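Last updated June 27, 2018

# Shared kitchen and dining room: questions from residents

These answers apply to the ground-floor kitchen and dining room at Grevholm House. They replace the notice issued with the tenancy pack.

## Booking

**Who may book the dining room?**

Any named tenant of Grevholm House may book. Guests and former tenants may not book in their own right, although they are welcome to attend as part of a resident's party.

**How do I make a booking?**

Bookings are made at the front office or by telephone on extension 335. Please give your flat number, the hours you need and the number of people expected. A booking is not confirmed until you have received a slip from the office.

**How many people may use the room at one time?**

The limit is 64 persons, including children. This figure is set by the fire certificate and cannot be raised for any event.

**Is there a charge?**

Residents are not charged for the first 6 hours in any month. Further hours are charged at the rate shown on the office noticeboard. Charges are added to the next rent statement.

**May I cancel?**

Yes. Please tell the office by noon on the day before. Hours cancelled later than this are counted as used.

## Using the kitchen

**May I leave food in the refrigerators?**

Food may be left overnight if it is covered and marked with your flat number and the date. Unmarked food is removed each morning. The office does not refund the cost of food that has been removed.

**Are the large ovens available to everyone?**

The small oven and the hob may be used at any time between 7 am and 10 pm. The two large ovens are kept locked and are released only with a confirmed booking.

**May I bring my own electrical equipment?**

Equipment must carry a current safety test label. The office can arrange a test in July, when the yearly inspection takes place.

## Cleaning

**What is expected of me when I finish?**

Please wash and put away all crockery, wipe the tables and worktops, sweep the floor and take your rubbish to the bins in the yard. Tables should be returned to the layout shown on the back of the door.

**What may I use on the wooden surfaces?**

Use a damp cloth with a little washing-up liquid, then dry the surface with a clean towel. Bleach, scouring powder and wire pads must not be used on wood. Hot pans should be placed on the stands provided.

**May I refill a spray bottle with another product?**

No. Bottles must hold only the product for which they are labelled, and products must never be mixed.

**Whom should I contact about damage or a complaint?**

Please write to Carmela Montes, Residents' Services, at the front office. Complaints are answered in writing.

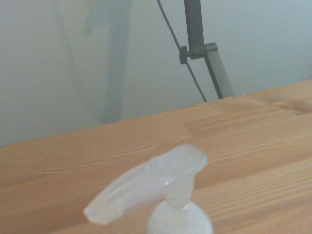
*Spray bottle with trigger head, at a wooden surface.*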